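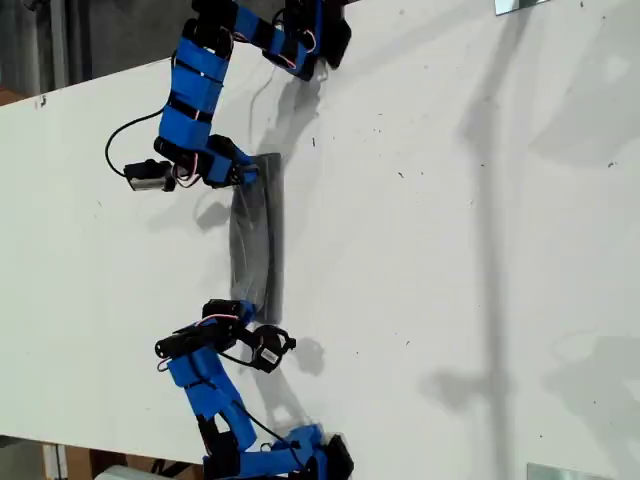 Notice Concerning the Ferry Bell at Prenwood

To the residents of Prenwood and the outlying farms.

The Office of Harbors and Crossings at Hustow has completed its review of the bell at the Prenwood landing. The review was opened in April, following a petition from the residents, and was assigned to Inspector Þórey Ragnarsson. Her findings are set out below, together with the decision of this Office.

Background

The ferry between Prenwood and Flakau was withdrawn when the upper bridge opened. The boat was sold, the ramp was closed with a chain, and the ticket house was emptied of everything except a bench and the bell. The bell was left in place on account of its weight, which is recorded in the register as 332 pounds.

Under the original rules of the crossing, the bell was to be rung once when the boat left the Prenwood side and twice when it left Flakau. The rules did not say when the ringing should stop. The petition, signed by 96 residents, states that the bell has continued to ring twice on most evenings, shortly after six. The petitioners did not ask for the ringing to end. They asked that someone be sent to meet the boat.

The Inspector's Findings

Inspector Ragnarsson stayed in Prenwood for nine nights, at the boarding house kept by the Ravn family. On the first evening she heard nothing. On the second she heard the bell ring twice while she stood within reach of it. The rope was tied to its hook with a sailor's knot, and she reports that the knot was stiff with age and did not move.

She examined the mounting and found it sound. She asked the schoolchildren whether they were responsible, and they replied that they were not allowed past the chain. She wrote to the harbor clerk at Flakau, who answered that the landing on that side had been filled in and planted with willows, and that people there sometimes came down in the evening with luggage.

The Inspector asked the clerk what he meant by luggage. He wrote back that he meant suitcases, and in one case a sewing machine.

On the seventh evening, the Inspector unlocked the chain and waited at the foot of the ramp with a lantern. The bell rang at ten past six. She remained for the full time of the crossing as given in the old schedule, which was 22 minutes. There was fog on the water. Her report for that evening is one line long and reads: "Lantern held up until no longer needed."

She was asked by this Office to expand on that line. She declined, and stated that the report was complete – a position the rules permit her to take.

Mrs. Ravn has confirmed, in a signed statement, that extra places were laid at her table that night and that the soup was finished. She did not give the number of places. She adds that one of her guests asked the price of a stamp and was surprised by the answer.

Decision

The Office has considered the cost of removing the bell, which the contractor put at 1,351 crowns, and has also considered the wishes of the petitioners. The following measures will apply from the first of next month.

The bell will remain. The rope may be replaced, but the knot is to be kept.

The chain across the ramp will be unlocked each evening at six and locked again when the person on duty is satisfied that everyone has come up.

The bench will be repainted. A second bench will be supplied from stores.

The position of landing attendant, vacant for many years, is restored at its former rate of pay. Inspector Ragnarsson has asked to be released from her present duties in order to fill it, and her request has been granted.

Residents expecting a relative are asked to wait behind the white line and to keep their voices low until the boat has been made fast. Dogs should be held. Persons coming up the ramp may not know the way to their homes, particularly along Mill Street, where the houses have been renumbered, and they should be walked to the door.

Tickets issued under the old schedule will be honored. No return tickets will be sold at this time.

By order of the Office of Harbors and Crossings, Hustow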